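Primera vez con mesa en una convención de drag: ¿qué llevo y cuánto stock?

Impi Pelkonen
Hola a todos. En octubre tengo media mesa en la feria de drag de Bamthorpe, en el pabellón pequeño. Vendo pestañas postizas pintadas a mano y unos broches de resina. Hasta ahora solo he vendido por internet y en el bar donde actúo, así que no sé calcular cantidades. Tengo 167 pares de pestañas terminados y no sé si seguir haciendo o parar. La media mesa me cuesta lo mismo que un mes de material, de modo que me gustaría no perder dinero. También dudo si actuar en el escenario abierto de las cinco o quedarme todo el rato en el puesto. Gracias.

Hilkka Pesonen
Yo estuve en Bamthorpe el año pasado con pelucas y en Eskola dos veces. Con 167 pares vas bien, no hagas más. Lo que se acaba antes son las cosas baratas, o sea que dedica el tiempo que te queda a los broches. Yo vendí más de 20 piezas pequeñas antes de comer y solo 3 pelucas en todo el día.
La mesa que te dan viene sin mantel y no es muy honda. Lleva uno que llegue al suelo y guarda las cajas debajo. Pon los precios a la vista, en grande. La gente que va maquillada y con tacones no se agacha a leer una etiqueta.
Para cobrar usé Skedosent en el móvil. Funciona, pero en el pabellón pequeño la cobertura es mala a partir de las cuatro, cuando empieza a llegar el público del desfile. Ten cambio en billetes pequeños.
Lo del escenario: si vas sola, no. Yo dejé el puesto a una compañera media hora y no sabía ni los precios. Si encuentras a alguien de confianza, actúa, porque después del número viene gente a preguntar por lo que llevabas puesto – eso sí se nota en la caja.

grullar_reina
469 personas en el pabellón pequeño según el de la puerta, y la mitad solo va a hacerse fotos. No te hagas ilusiones. Yo llevé camisetas y me volví con casi todas.

Impi Pelkonen
Gracias a las dos. Me quedo con los pares que tengo y hago más broches. Una amiga de la casa Grullar me cubre a las cinco, le dejaré los precios escritos. Hilkka, ¿el mantel lo sujetabas con pinzas o con cinta?

Hilkka Pesonen
Con pinzas. La cinta no la permiten en Bamthorpe – lo pone en las normas que mandan con la reserva. 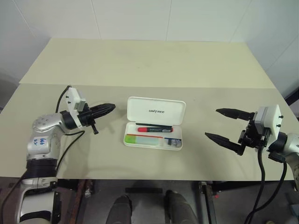

Estuche blanco abierto, con compartimentos, sobre la mesa.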